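About Iseck

Iseck plans equipment purchases for teams that work with handheld grippers and robot arms on household tasks. We do not build or sell hardware. Clients come to us with a task list and a spending limit, and we return a purchase plan with quantities, lead times and a spares budget.

Planning starts from the task. Folding clothes on a bed calls for two grippers per operator, enough jaw opening for padded fabric, and contact pads that can be swapped on site. A plan for rigid items on a counter is priced differently, and we quote the two separately. 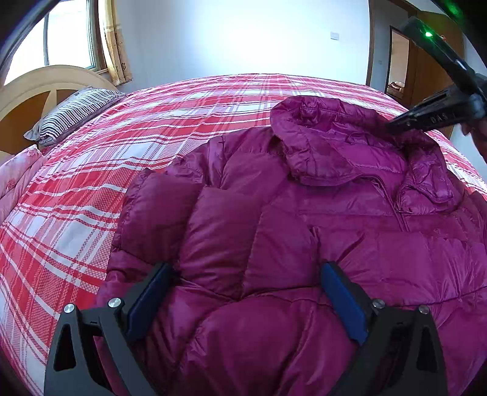 Pads, pins and batteries are listed as consumables. Most first budgets leave them out and run short in the second quarter. Our standard plan sets aside 8 percent of the hardware cost for them, reviewed each March.

The office is in Grerport, with a parts room on the ground floor. Our price file, Prorkley, holds 425 line items and some 158 supplier quotes, each with an expiration date. Quotes past that date are removed from client plans until the supplier confirms them again.

Plans are billed at a fixed fee, and we take no commission from suppliers. To request one, send a task list, the number of operators and the latest delivery date you can accept.

Page last revised 2020-02-15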